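Keeping a Tiled Backsplash (and the Counter Under It) Looking Decent

I have cleaned the same stretch of kitchen wall more times than I care to think about. Our house in Bultville came with white square tiles behind the counter, light grout, and a pale countertop, and if you have the same combination you already know it shows everything. Coffee, tomato, the mystery spots that appear overnight! I love how bright it is, though, and after a few years of messing with it I've got a routine I can live with.

Start with the light

Turn on the under-cabinet light before you do anything else. Glossy tile hides grease when you look at it straight on, and then you hit the switch at suppertime and there's a big cloudy patch behind the stove. I clean with the light on and my head tipped to one side (my family finds this hilarious), and I catch the smears as I go.

Everyday wipe

Warm water, a drop of dish soap, a soft cloth wrung out hard. That's all I use most evenings. Go side to side along a row of tile, then drop down to the next row. I used to scrub in circles and just pushed the grease into the grout lines, where it sat and turned yellow. Follow with a dry towel or you'll have water marks by morning.

Once-a-week grout

Baking soda and enough water to make a paste like cake frosting. Dab it along the lines with an old toothbrush, leave it while you unload the dishwasher, then brush lightly and rinse. I do one section at a time, usually about as wide as my arms will reach. The whole wall in one go is a miserable job and I always quit halfway and leave white crust behind the toaster.

Please don't use vinegar on grout that hasn't been sealed. I did that for a whole winter at our old place on Beaudoin and it got rough and crumbly along the bottom row. If your tile might be natural stone, skip vinegar altogether.

Around the outlet

Never spray toward an outlet. Put the cleaner on the cloth, wring it out, and wipe around the cover plate, keeping well away from the slots. When the plate itself is really grubby, I shut off the breaker, unscrew it, wash it in the sink and let it dry completely before it goes back on. Cheap plates are easy to replace too, and a fresh one makes the whole wall look newer for pocket change.

Underneath whatever hangs up there

If you've got something mounted over the counter, wipe the underside first! Steam and grease collect there, and when you finally get to it the drips land on the tile you just polished. Let any light bulb cool off before you go near it. I keep a separate dark rag for this, and it is not a pretty rag.

Clear plastic things on the counter

I like clear stands and racks because they don't make a small counter feel crowded. They do scratch if you look at them wrong, so no scouring pads and no glass cleaner with ammonia. Mild soap, lukewarm water, and a microfiber cloth that hasn't been through the wash with fabric softener.
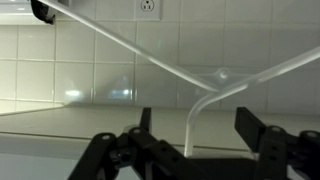 The strip where tile meets counter

Crumbs love this spot. I run a dry paintbrush along it before I bring any water near, then go over it with the corner of a damp cloth. If the caulk has gone dark and won't come clean, cut it out and redo it. I put mine off until November one year and the new bead took me 55 minutes, including the time I spent hunting for the utility knife. Let it cure as long as the tube says, and keep the kettle at the other end of the counter in the meantime.

Got a better trick for coffee splashes? I'm all ears.

Related tips
Getting Labels Off Jars Without the Sticky Leftovers
What I Keep in My Inine Cleaning Caddy
Shelf Liners: Is Mastska Worth the Money?
Drawer Dividers for Odd-Sized Drawers
46 Uses for an Old Toothbrush

Contact | Copyright, all rights reserved | Back to top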